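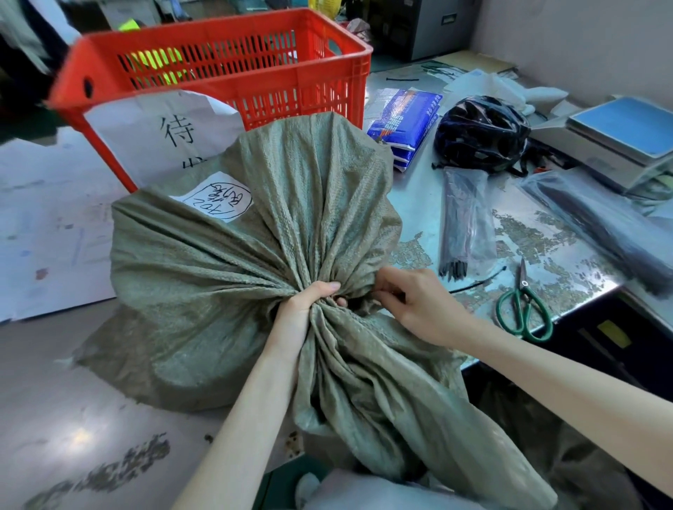 A big woven sack, with 701 written on the label.

TAKING YOUR PET ON HOLIDAY: HOW DOES IT WORK?

Kids' travel pages, updated 2020-06-30

So you're going away and you want the cat to come too. Or the dog. Or the rabbit (harder, we'll get to rabbits). Can you just pop them in the car and go? Sometimes yes. Sometimes there are forms. Quite a lot of forms.

Let's go through it quick.

Going by car

The easiest way. Your pet has to be held safe though, same as you with your seat belt. Dogs can wear a harness that clips into the belt, or go in a crate in the back. Cats always go in a carrier. Always! A cat under the brake pedal is very bad news.

Stop every couple of hours. Water, a wee, a sniff about. Lead on BEFORE the door opens. Lots of dogs get lost at service stations, they smell chips and off they go.

Never leave a pet in a parked car. Not with the window open a bit, not in the shade, not while you nip in for a sandwich. Cars heat up really fast, and dogs can't sweat like we do. They mostly pant, and panting doesn't work well in hot air.

Going by train

Most trains let small pets on free. They sit on the floor or on your lap, not on a seat. Check before you go, every train company has it's own rules. Try not to go when everybody is going to work. Lots of feet. Tails get trodden on.

Going by ferry

Let's say you are going from Staltthorpe to Ilport. That's 19 hours on the boat, so overnight. Where does the dog sleep? There are three ways ferries do it:

In the car. Only on short trips. You usually can't go down and visit, the car deck gets locked.

In the kennels. Little rooms for dogs, up on deck on most boats. You can visit and take them for a walk on the pet deck.

In a pet cabin. A normal cabin but with a floor that wipes clean. Everyone wants these and there are never many, so they sell out first. Ask your grown-up to book early.

The Staltthorpe boat carried 3,217 pets last year. Nearly all dogs. Then cats, then ferrets, and one tortoise who got a kennel all to itself.

Do pets get seasick? Yes, some do. They dribble, they yawn, they look sorry for themselves. A smaller meal before you sail can help. The vet can give you advice if your pet is a bad traveller. Don't give them your own travel sweets or tablets, those can make animals really ill.

Going by plane

Hmm. Tricky. Some airlines let a small cat or dog ride in the cabin in a soft bag under the seat. Bigger ones travel in a special part of the hold which is kept warm and has air in it, a bit like where you sit but with no windows and no snacks. Some airlines say no pets at all. Flat-nosed dogs like pugs often arent allowed because they find it hard to breathe.

What about the paperwork?

Going to another country, your pet needs:

A microchip. Tiny, like a grain of rice, goes under the skin. It has a number on it and the number leads to your family's phone number.

A rabies jab. Rabies is a nasty illness that some animals can catch and pass on. After the jab you have to wait a while before you can travel, so don't leave it till the week before.

Papers from the vet to show it's all been done.

Some countries want extra things, like tapeworm tablets for dogs. Rules change too. Your grown-up should look them up every single time, even if you went to the same place last summer.

Where do you stay?

Look for places that say pets welcome, then read the small writing. Some say welcome and mean one small dog, downstairs only, not on the sofa. Wonesum, the holiday park outside Ilport, has 740 pitches and 200 of them are for families with animals. They get a tap for muddy paws and they're nearest the field. Stergiou, the campsite on the other side of the bay, takes dogs in June but not in the busy weeks after.

And rabbits?

Rabbits mostly hate travelling. Noises, bumps, strange smells. Same goes for hamsters and guinea pigs. Kinder to leave them at home with somebody who knows how to feed them, and write it all down for that person. How much hay, which veg, where the vet is.

What to pack for a dog

Lead and a spare lead
Bowl
Their normal food (new food = runny tummy)
Blanket that smells of home
Poo bags, more than you think
Towel
Vet papers, in a bag that you keep with you and not at the bottom of the boot

Words to know

Carrier: a box or bag with air holes for carrying a pet.
Hold: the part of the plane under the passengers.
Pitch: your own bit of grass at a campsite.
Quarantine: when an animal has to stay apart from others for a while to make sure it isn't ill.

Next page: what happens at passport control?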